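Workshop Boards > Repairs and Assembly > Plastic stool legs working loose at the collar

tubeandsocket
Posted December 2, 2022

Bought a set of molded stools from Henside in April. Square white seat, four tubular legs, a collar at each corner where the leg meets the seat. Two of them now rock. The legs are sound and the floor is level. The play is in the joint. Before I reach for adhesive I'd like to know whether anyone has fixed this without making it permanent.

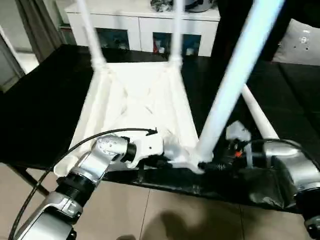
My procedure so far is to seat each leg by hand, load the stool, and check again after 5 days. For the seating I work with the stool upside down on a table, legs in the air, so the flat of the seat takes the force and I can push straight down the tube. Play comes back on the same corner each time. I have not measured the tube or the bore.

gusset_plate
Reply

Adhesive is the wrong first step. Most glues bond poorly to that kind of molded plastic, and if it holds you can't replace a leg. Wrap the end of the tube with PTFE tape, 3 turns, and drive it home with a rubber mallet. Mine from Clernier have held since spring.

millrace20
Reply

Disagree on the tape. It cold-flows under load and you are back where you started. A shim cut from drink-bottle plastic holds its thickness. Also check the seat before blaming the leg.

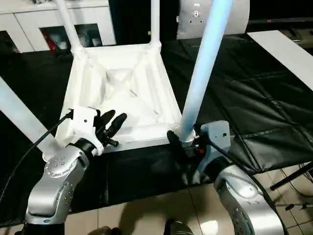 Seat flex is what opens these joints. A thin panel bows when someone sits down, the corners rotate outward, and every leg gets levered in its collar. On a seat with ribs crossing in an X toward the center, look along each diagonal for a hairline crack, especially near the corners. A cracked rib means the collar will keep moving whatever you pack into it. Hold the leg close to the collar when you test for play – pulling from the far end exaggerates it.

tubeandsocket
Reply

No cracks that I can find with a flashlight. I'll try the shim on one stool and tape on the other and load both the same way.

gusset_plate
Reply

Fair test. Degrease the bores first or neither result means anything.

bhardwaj_bench
Reply

Related question, same kind of fit. I have a Miment unit with a white corrugated hose sitting in a short round collar, and there is a narrow gap between the lowest rib and the wall. Is tape any use there, or does it need a proper cuff?

millrace20
Reply

Cuff. Tape on a ribbed hose only touches the crests. If you can't get a cuff, a strip of closed-cell foam roughly 2 mm thick will take up the gap. Brace the flange next to the collar with a finger while you push the hose in, so the thin wall isn't carrying the load.

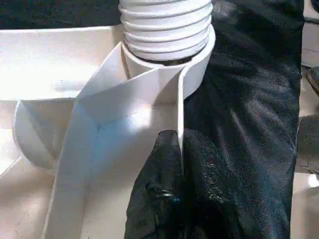
Related threads
Rubber feet for tubular legs, which size
Clernier folding table, hinge pin replacement
Removing old glue from molded plastic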